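Progress report to the Hviid fund, second period
Project: Good practice rules for hand-held gripper recording of soft goods
Date: 2026-06-26

## Where we are

The main task of this period was to move from the draft rules, which we wrote mostly at a desk, to rules that were tested in daily work. We planned to finish the test at the Misine site and to begin at Kumlow. The first is done. The second began three weeks later than planned, and I explain the delay further down.

Until the end of the period the operators recorded 3038 grasps with the hand-held gripper. All of them were made under version 4 of the rules. The older recordings from version 3 are kept in a separate folder and are not part of any result in this report, as we agreed with you in December.

## What changed in the rules

Version 3 had a long text on safety and a very short one on how to hold an item. In practice the operators asked almost only about the second. Version 4 is therefore more exact on the following points:

- The item is placed in a tray before the grasp. The tray may be clear or solid, but it is the same tray for one full series.
- For clothing, the operator writes down the part that is gripped (cuff, body, finger, strap) and not only the name of the item.
- The pads are closed until the fabric is held, and no further. Strong folding of the fabric is written in the notes column.
- Pads and screws are checked before each series. Worn edges are allowed if the surface of the pad is whole.
- Cables on the tool are checked together with the pads, and the operator signs for both.

The rule on the gripped part made the most discussion. Some operators felt that it takes too much time. We kept it, and I think it was right. Children's gloves are a good case: the shell is smooth, the lining is soft, and there can be patches and seams on the back. A grasp near the cuff and a grasp on the fingers are two different tasks for any later user of the data, even if both are called "glove" in the list.
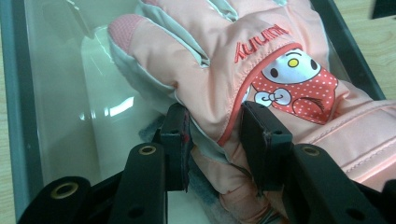
*Report author: project lead for rules and testing, Zekcombe*

The glove series was also where we found a gap in our naming list. The list had one field for color and one for material, but no field for printed or sewn marks. A glove with the word "Kuuumi" and a cartoon face with a red dotted hood was entered by two operators under two different names, and we could not match the entries without opening the recordings. We have now added a field called "marks", where the operator copies any lettering exactly as it is written, also when the spelling looks strange.

## Agreement between operators

To see if the rules are understood in the same way, we gave 40 recordings to a second reader, who filled in the form without seeing the first answers. The name of the item was the same in nearly all of them. The gripped part was less good. The main difficulty is the border between "cuff" and "body" on gloves and socks, where one reader follows the seam and the other follows the shape. We will add a drawing to the rules for this. A longer written definition was tried, but it did not help.

The notes column is still used very unevenly. Some operators write a full sentence each time and others leave it empty for a whole series. I do not yet have a good proposal here. A list of fixed choices would be easier to read, but then we would lose the small remarks, and several of the changes above came from such remarks.

## Delay at Kumlow

The start at Kumlow was delayed by the room. The tables there were too high for the operators to work with a straight wrist, and our own rule on working position did not allow us to begin. New tables were ordered and are in place now. The cost was covered from the equipment line and the total budget is unchanged. We have added table height to the checklist that is sent to a site before the first visit - it was missing there, and this was our mistake.

## Next period

The Kumlow test continues with soft goods and then with small household items. The drawing for the "cuff" and "body" border will be sent to both sites before the next glove series, and the second reading will be repeated after it with new recordings. Version 5 of the rules will be written when these results are ready.

We ask the fund for one decision. The present plan says that the rules are published only at the end of the project. Two other groups have asked to use version 4 now, and we would like to share it with them, marked as a draft. Please let us know if this is acceptable under the grant terms, and if the name of the fund should appear on the draft.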